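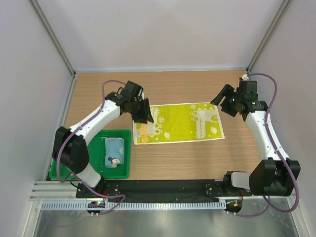 내년 장비 예산 초안 내라는 메일이 왔다. 마감은 8월. 작년에 이거 대충 썼다가 일 년 내내 고생한 사람으로서 이번엔 좀 제대로 써보려고 타래로 생각 정리함. 길어질 듯 (미리 미안)

일단 우리 상황. 수건 접기용 양팔 셀 하나 굴리고 있고, 내년에 하나 더 늘리고 싶다. 윗분들은 "팔 두 개 값만 더 주면 되지?"라고 하시는데 아뇨 아뇨 아뇨... 팔 값은 견적서에서 제일 눈에 띄는 줄일 뿐이고 진짜 무서운 건 그 밑에 줄줄이 붙는 것들임

첫 셀 살 때 내가 빼먹은 항목들. 알루미늄 프레임이랑 연결 브래킷, 벽 패널, 케이블 덕트, 상판, 예비 그리퍼 손가락. 하나하나는 푼돈인데 합치니까 푼돈이 아니었다. 결제 올릴 때마다 "이건 왜 처음에 안 넣었어요?" 소리 듣고 진짜 쥐구멍 찾음 ㅠㅠ

그리고 케이블!! 팔이 접혔다 펴졌다 하니까 여유 길이를 꽤 남겨야 하는데 처음에 딱 맞게 주문했다가 전부 다시 샀다. 지금은 보라색 케이블이 팔 위로 크게 둥글게 넘어가게 해놨는데 보기엔 좀 치렁치렁해도 난 이게 좋다. 예산표에는 케이블을 처음부터 두 벌로 잡을 거임

견적은 일단 두 군데서 받는 중. Bovum은 프레임까지 조립해서 통째로 보내주는 쪽이고 Tavside는 부품만 주고 조립은 알아서. 당연히 Tavside가 싸다. 근데 조립하는 동안 사람 둘이 딴 일을 못 한다는 걸 어디에 적어야 하나? 예산표에는 그 칸이 없음. 칸이 없으면 공짜인 줄 안다니까요

Griet Stevens 님한테 물어봤더니 (우리 팀에서 구매 제일 오래 하신 분) 조립 시간도 그냥 금액으로 바꿔서 비고에 쓰라고 하심. 그래서 써봤는데 와... 두 견적 차이가 거의 없어졌다. 작년의 나야 왜 그랬니

다음은 소모품. 수건이 소모품이라는 걸 재무 쪽에 설명하는 게 은근 어렵다. "빨아서 쓰면 되잖아요" 하시는데, 자꾸 빨면 천이 달라진다고요. 빳빳하던 게 흐물흐물해지면 같은 수건이라도 접히는 느낌이 완전 다름. 이번엔 수건 231장으로 올려볼 생각이다. 깎일 거 알고 올리는 숫자 맞습니다

참고로 무늬도 골고루 사야 한다. 무지로만 채우면 고르기는 편한데 실제로 집에 있는 수건이 어디 다 무지인가. 그래서 우리 작업대엔 악어 그려진 연두색 수건이 깔려 있고 옆 초록 트레이엔 미키마우스 찍힌 하늘색 천이 들어 있다. 영수증만 보면 유아용품점 차린 줄 알 듯ㅋㅋㅋ 품목명은 얌전하게 "시험용 직물"로 통일할 예정

트레이도! 트레이는 제발 같은 걸로 여러 개 사두세요. 우리는 하나만 샀다가 똑같은 걸 못 구해서 다른 높이로 대충 때웠고, 그것 때문에 집는 위치를 다시 잡느라 오후를 통째로 날렸다. 내년 예산에는 트레이 10개. 이건 절대 양보 안 함

그리퍼 얘기. 지금 쓰는 건 검은색 두 손가락짜리인데 수건에는 이걸로 충분하다고 본다. 더 비싼 손 모양 그리퍼도 카탈로그에서 한참 구경했지만(구경은 공짜니까) 지금 하는 일엔 과하다. 대신 손가락 끝 패드를 넉넉히 사자는 쪽. 닳은 패드로 버티다가 천이 미끄러지면 팔이 문제인지 패드가 문제인지 찾느라 또 하루 감

유지보수 계약은 고민 중. Janssen에서 연 단위로 하자는데 셀 하나일 때는 솔직히 돈이 아까웠다. 두 개가 되면 얘기가 다르지... 하나 멈췄을 때 다른 하나에서 부품 빼다 쓰는 짓을 할 게 뻔하고, 그러다 둘 다 멈추는 게 제일 무섭다. 일단 첫해만 넣는 걸로 적어둠

제어 보드는 예비로 꼭 하나 더. 우리는 덕트 아래에 보드를 매달아 놨는데 손이 닿기 쉬워서 점검은 편하다. 다만 작업하다 툭 치기도 쉬움. 그래서 내년엔 보드 덮개도 품목에 넣었다. 덮개 하나가 보드 하나보다 훨씬 싸니까 이건 설득할 필요도 없을 듯?

설치 공간도 돈이다. 두 번째 셀 자리로 Skumdale 쪽 방을 보고 있는데 전기 용량부터 확인해야 함. 콘센트 추가 공사는 장비 예산이 아니라 시설 예산이라고 해서 양식이 또 따로 있다. 양식 이름이 너무 비슷해서 작년에 나 잘못 냈음. 올해는 파일명에 크게 써놨다

지금까지 쓴 예산표가 358줄이다. 나사까지 적어서 그렇다. 너무 잘게 썼나 싶긴 한데 작년에 "기타 부품 일괄"이라고 썼다가 그 줄이 통째로 날아간 뒤로는 나사 하나도 이름 불러준다. M5 나사 1,000개, 너도 당당한 한 줄이야

혹시 양팔 셀 두 대 이상 굴리시는 분 계시면 예비 부품 비율을 어떻게 잡으시는지 알려주세요. 셀마다 따로 두시는지 공용으로 두시는지! 난 공용으로 적었다가 지웠다가 또 적는 중

아 그리고 배송비. 배송비 안 적었다. 표 다시 열러 갑니다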